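Up at quarter to six again with the back door open, trying to get some cool air into the house before the heat set in. December is doing what December does. I had my tea on the step and looked at the lemon tree, which has curl on every new leaf and doesn't seem to mind, and I thought, right, today I'm going to write down where I'm up to with the family recipe book before I lose the thread of it altogether.

So. The count as of last night is 223 recipes, if you include the ones that are only a title and a squiggle. Mum's tin gave up most of them. The rest came out of the blue exercise book, the backs of envelopes, and one whole run of slices and biscuits written down the margins of a Faulkner hardware catalogue, between the hose fittings and the paint. I've kept the catalogue pages whole. I did think about cutting them out but you'd lose the bit where she's worked out the price of guttering underneath the method for date loaf, and I like the guttering.

The typing is slow. I do 9 a night when I'm being good and none when I'm not, and this last fortnight I've mostly been not. Part of it's the heat and part of it's the puddings. I've hit the puddings chapter and every single one says "bake till done" or "usual oven" or, in the case of the golden syrup one, nothing at all after "put in dish". I made that one three times last week. The first was soup with a lid on it. The second was all right but pale. The third I gave a good 40 minutes in the enamel dish and it came up brown and puffed with the sauce gone thick underneath, and I stood at the bench and ate it out of the dish with the serving spoon. So that's what I've typed. 40 minutes, moderate oven, enamel dish.

Then there's the whole question of cups. Mum's cup was a teacup, the one with no saucer, and my sister has it, and she measured it for me over the phone while her kettle was going so I don't entirely trust the answer. I've got a page at the front now that says what a cup is, what a dessertspoon is, and what a "walnut of butter" is (bigger than you'd think, she was never mean with butter). I've rewritten that page more often than any recipe in the book. My niece reckons people will skip it. They might, but at least I'll be able to say I told them.

I've gone back and forth about printers too. Ukby do a nice hard cover but you have to use their layout thing on the website, and it threw out all my fractions and put in little boxes. Every half teaspoon in the biscuits chapter, gone. Foltico kept the fractions but wanted to charge extra for the ribbon, and I want the ribbon. I've wanted a ribbon from the start. I rang them and the young bloke was very patient about it and said he'd see what he could do, and that was a while back now, so perhaps what he could do was nothing. I'll ring again once I've finished the puddings. No sense chasing a ribbon for a book with no puddings in it.

The colour's still up in the air as well. I want one plain colour on the cover, no picture of a scone, no gingham. I've had green in my head for months and lately I keep coming back to purple, a good strong violet, the colour of the jacaranda mess on the Warnia road at this time of year. A flat purple sheet under a white container.
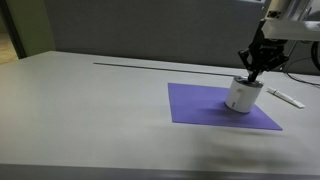

My sister's view is that Mum would never have had a purple anything in her kitchen and the book ought to be cream, same as the tin. She rang at lunch to say so and then again at three to say it some more. She also wants the curried sausages left out on the grounds that they were horrible. They were horrible, I'm not arguing, but we had them every week of our lives and I can't see how you do a book of what we ate and leave out what we ate. We settled on the sausages staying in and going at the end of the mains, with a note. She's writing the note. I dread the note.

We didn't settle the cover. Cream shows every fingerprint, I said, and she said that's how you know which pages are good - and then I was sitting there thinking about the tin, and how the card for the Christmas cake has gone see-through with butter in one corner, so she more or less won that point even though I didn't tell her.

Afternoon was too hot for the oven so I sorted the pickles and jams. There are 6 for green tomato pickle alone, all from different aunties, all swearing they're the original. Same recipe, as far as I can tell, except one has sultanas. I was going to pick the best and put the others in a footnote, but then I pictured the cousins at Easter and decided they can all go in, full page each, in order of age. Let them fight it out among themselves.

Found something nice while I was at it. Behind the card for apricot jam, stuck to it, was another one I'd never seen, for lemon cordial, in Dad's writing. Dad! I never knew him to make anything but toast. It's in capitals like a telegram and it says to use the wooden spoon, underlined, and then NOT THE GOOD ONE. I rang my sister straight back and we were both a bit hopeless for a minute. Neither of us remembers him making it. She thinks he might have copied it out for Mum when her wrist was broken, and that could be right, the card's the same sort as the ones from that year. Anyway it's going in, capitals and all, and I'll scan the card so people can see it.

Cool change came through just after seven, all in one go, doors slamming up and down the house. Rained for a bit. I had cheese on toast and typed the bread and butter pudding and the lemon sago, and I was going to do the steamed ginger one but the third line has been wiped out by something sticky and it's either "stand" or "strain", and it matters which. I'll have to make it both ways.

Need to get: golden syrup, caster sugar, ground ginger, more printer paper, string for the pudding cloth. Ring Foltico about the ribbon. Lemons I can get off the tree, curl or no curl, and I might have a go at Dad's cordial before it heats up again.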